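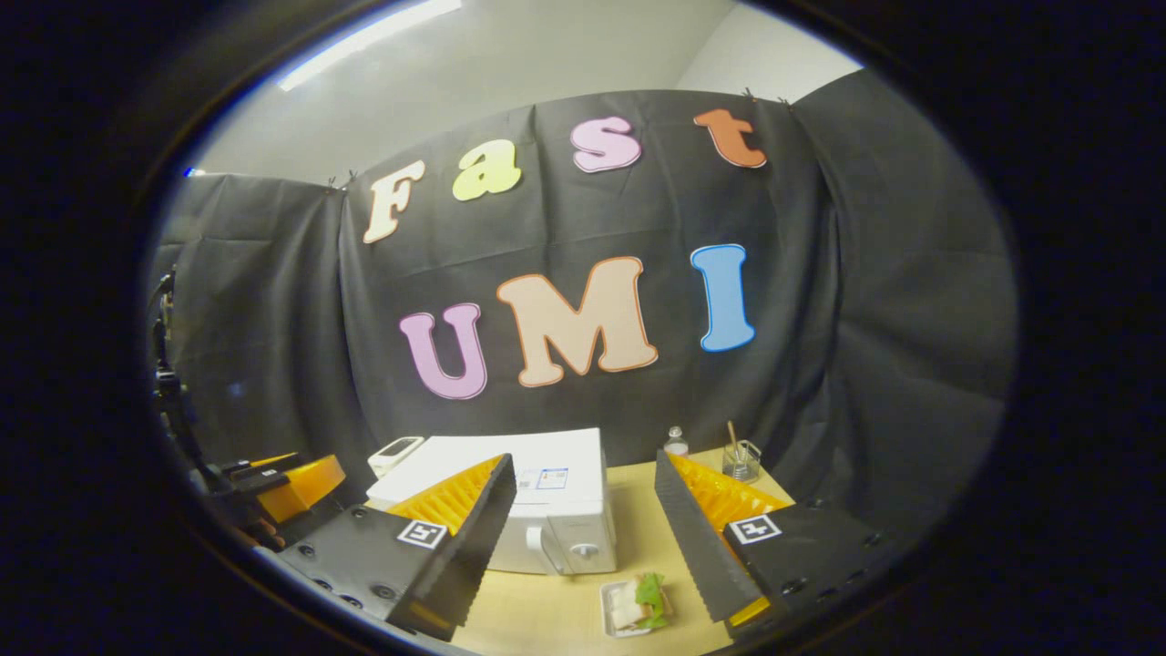 Secondhand microwave ovens will be sold from the Hosoda Street hall in Lanport through the end of June, under a plan by the repair shop Truvari to keep small kitchen appliances out of the town landfill. Most of the stock is plain and simple to use. A white oven with a round dial on the lower right of its front stands on a light wooden table in a corner hung with black cloth, under large foam letters in several colors. It still has a small printed label along the top front edge.

Truvari opened the sale on Sat 19 March. The shop has set aside 200 appliances for it, mostly microwaves, with a smaller number of toasters and electric kettles. All of them came from households in Lanport and the villages along the river road, either dropped off at the shop or picked up by its van over the winter.

Each oven is checked before it goes out on the floor. The shop runs a cup of water through a heating cycle, looks over the door seal and the cord, and tests for leakage with a meter. Ovens with damaged doors are not repaired for sale. They are stripped for parts, and the metal cases go to the scrap yard.

Dial models have sold faster than ovens with touch panels, according to the shop. Buyers have asked for them in particular for older relatives and for rental rooms, where a single timer knob is easier to explain than a page of settings. They are also simpler to fix. A worn timer can usually be swapped in under an hour, while a dead touch panel often costs more than the oven is worth.

No oven in the sale is priced above 50 dollars. Toasters and kettles are less. Everything is sold with a 9-week guarantee, and an appliance that fails in that time can be brought back for repair, exchange or a refund. The receipt is needed for all three.

Voltia, the local power company, is paying for the meter used in the leakage tests and for the rent on the hall. It is also handing out a printed sheet on how to place a microwave at home. The sheet advises a flat, steady surface, open space at the back and sides, and a wall outlet of its own if one can be spared. It asks people to keep papers and dishcloths off the top of the oven while it is running — a common habit in small kitchens — because they can cover the vents.

People who want to give an appliance can bring it to the hall during sale hours. Microwaves should be wiped out inside and should come with the glass plate and roller ring if the owner still has them. Missing plates are the most frequent problem with donated ovens, and Truvari keeps a box of spares sorted by diameter. Loose plates are welcome too, even with no oven to go with them.

The shop cannot take built-in models, combination ovens or anything with burn marks inside. Those go to the regular collection point behind the bus garage.

The hall is open Tuesday through Saturday from noon until early evening. Street parking is limited on that block, and buyers with larger ovens to carry may use the loading space at the side door. Delivery within Lanport can be arranged at the desk for a small fee.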